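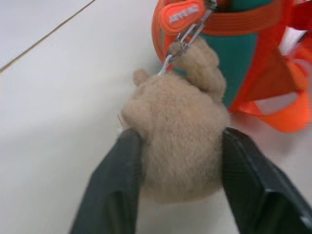
Proyecto de fin de módulo: oídio en los olivos... no, perdón, en las viñas de Orer (el título largo está en la ficha)

Elegí el oídio porque en casa siempre se ha hablado de él como de un pariente pesado, y me apetecía enterarme por fin de cómo funciona. La bodega Navarro me dejó seguir 3 parcelas desde abril, dos en espaldera y una en vaso, con 725 cepas en total. De esas revisé a fondo 137, hoja por hoja, casi siempre a primera hora (¡a mediodía no hay quien aguante allí!).

Lo que buscaba era el polvillo gris del haz y las manchas en los sarmientos. La parcela en vaso salió peor parada, sobre todo en la parte baja, donde el follaje se cierra mucho y apenas corre el aire – justo donde yo había apostado que no habría nada. El azufre lo dieron los de la bodega con su calendario de siempre y ahí no toqué nada.

Problemas: perdí una libreta entera de mayo, así que ese mes está flojo. También me habría gustado comparar con la parcela de Zukham, pero la podaron en verde antes de que yo llegara.

Para el curso que viene quiero repetirlo con deshojado temprano en media parcela. Las tablas van en el anexo.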